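Skip Rental and Sorted Waste: Frequently Asked Questions

Gumar Containers
Last revised March 2025

These answers cover the rental of open and closed containers, the sorting of loads, weight limits and billing. They apply to private customers and to trade accounts unless the answer says otherwise. Terms for demolition contracts are issued separately.

ORDERING AND SIZES

What container sizes are available?

Container sizes are given in cubic yards. The standard range is 4, 6, 8, 12 and 20. The first three are lift containers, set down by a chain truck. The 12 and 20 are roll-off containers and need a straight approach as long as the truck and container together. A closed version with a locking lid is available in the 8 only.

How do I choose a size?

Estimate the volume of the material after it has been broken down, then add a quarter for air gaps. Furniture and bathroom cabinets take up much more room whole than dismantled. Heavy materials such as soil, brick and tile should go in a 4 or a 6 whatever the volume, as the larger containers reach their weight limit well before they look full.

How much notice do you need?

Orders received before noon are normally delivered on the next working day. Roll-off containers need 2 working days. In October, when yard waste peaks, allow an extra day for all sizes.

Can I order by phone?

Yes. The phone desk and the online form use the same booking system and the same prices. Trade customers should quote their account number at the start of the call. An order is not placed until a booking reference has been issued.

PLACEMENT

Do I need a permit?

A container placed wholly on private land needs no permit from us. A container on a public street, sidewalk or shared parking area needs one from the local authority. The customer applies for it, and the driver will ask for the permit number on arrival. If there is no number, the container goes back to the depot and the delivery charge still applies.

Will the container damage my driveway?

Lift containers are set down on two steel rails. On asphalt in hot weather, on pavers and on any surface less than a year old, order boards with the container. Boards are free but must be requested at booking, as not every truck carries them. We do not accept claims for surface damage where boards were not requested.

How much clearance does the truck need?

A chain truck needs a gate opening of 10 feet and overhead clearance of 16 feet at the point where the container is set down. A roll-off truck needs 23 feet overhead. Wires and tree limbs count as obstructions. The driver decides on site whether placement is safe, and that decision is final.

Can I move the container after delivery?

No. Containers may be moved only by our trucks. A relocation visit is charged at the delivery rate.

WHAT CAN GO IN

What is accepted in a mixed load?

Wood, drywall, flooring, carpet, furniture, plastics, cardboard, metal, ceramic fixtures and general household items. Kitchen cabinets and countertops are accepted with fittings attached. Sinks and faucets may go in the mixed load, but see the answer on metal below.

What is not accepted?

The following are refused in any container:

Asbestos in any form
Paint, solvents and adhesives, unless fully dried out
Batteries, including those still inside tools and toys
Tires
Gas cylinders and fire extinguishers, full or empty
Refrigerators, freezers and air conditioning units
Fluorescent tubes
Medical waste and sharps
Liquids of any kind

What happens if a refused item is found?

If the driver sees it at pickup, it is removed and left on site. If it is found at the sorting hall, it is set aside and photographed, and the customer is billed for disposal plus a handling charge. The photograph is sent with the invoice.
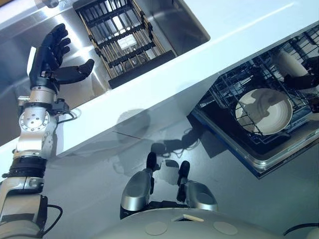 Is it cheaper to keep metal separate?

Usually. A load that is at least nine-tenths metal by weight is billed for transport only. For smaller amounts, stack the metal at one end of a mixed container and note this on the pickup request. There is no refund for small amounts, but the metal is deducted from the billed weight if it can be lifted out in one pass.

Can I put drywall in with everything else?

Yes, up to one-tenth of the load by volume. Above that it must go in its own container. Drywall must be kept dry. A wet load of drywall is reclassified as residual waste and billed at the higher rate.

What about soil and stone?

Clean soil, clean stone and clean concrete are each accepted as single-material loads. Clean means free of roots, plastic, wood and rebar longer than an arm's length. Soil mixed with stone is accepted as one material. Soil mixed with concrete is not.

Is yard waste the same as soil?

No. Yard waste means grass, leaves, branches and hedge trimmings. It is composted at the Skutholm site, which does not take soil, sod or stumps. Do not put yard waste in plastic bags. Paper bags are fine.

WEIGHT AND FILLING

How full can the container be?

Level with the top edge. Nothing may stick up above the sides or hang over them. Side boards, doors or sheets of plywood used to raise the walls must be taken out before pickup.

What is the weight limit?

The limit is printed on the booking confirmation and on the plate beside the lifting lug. For the 4 and the 6 it is 5 tons. Other sizes vary with the truck used. A container over its limit cannot be lifted, and the customer must unload it to the limit before a second visit.

How is the weight measured?

Each truck is weighed on the bridge scale at the Rurska transfer station on the way in and again after tipping. The difference is the billed weight. The scale ticket number appears on the invoice, and a copy of the ticket can be requested for 90 days.

Rain got into my container. Do I pay for the water?

The billed weight is the weight on the scale, with no adjustment for rain. Carpet, mattresses and loose wood take up a lot of water. A tarp can be added to any open container at booking, or the customer may use their own if it is removed before pickup.

RENTAL PERIOD AND PICKUP

How long can I keep the container?

The standard period is 14 days, counted from the day after delivery. After that a daily charge applies. There is no refund for early return.

Is pickup automatic?

No. The container stays until a pickup is requested, and the daily charge continues until the request is received. It stops on the day of the request, even if the truck arrives later.

Do I have to be there?

Not for pickup, if the container is clear on all sides and the gate is unlocked. For delivery, someone must be present unless the exact position has been marked on the ground and confirmed in writing.

What is a wasted trip charge?

It is billed when a truck arrives and cannot complete the job. The usual causes are a parked car, a locked gate, an overfilled container or a missing permit. The charge equals one delivery.

BILLING AND RECORDS

What is on the invoice?

Delivery, pickup, rental days beyond the standard period, tonnage by material class, and any handling charges. Fuel is included in the delivery price. Sales tax is shown on its own line.

How is the material class decided?

The sorting hall assigns a class after tipping, using the contents of the whole load. The class stated at booking is an estimate. If the two differ by more than one price step, the office calls before invoicing.

Can I get a disposal certificate?

Yes. A certificate lists the load reference, the weight, the receiving site and the share recovered. It is free on trade accounts and carries a small fee for private customers. Request it using form 311, which can be downloaded from the account page or collected at any depot. Allow one week.

My old invoices say Carrillo. Is that the same company?

Carrillo Haulage was merged into Gumar Containers. Accounts, prices under contract and account numbers were carried over unchanged. Containers with the old lettering are still in use and are covered by the same terms.

How do I dispute a charge?

Write to the billing office within 30 days of the invoice date. Include the booking reference and the scale ticket number. Undisputed lines remain payable on the due date.

Where do I send written requests?

Gumar Containers, Billing Office, P.O. Box 1737. Requests sent to a depot are forwarded once a week, and the 30-day period is counted to the date they reach the billing office.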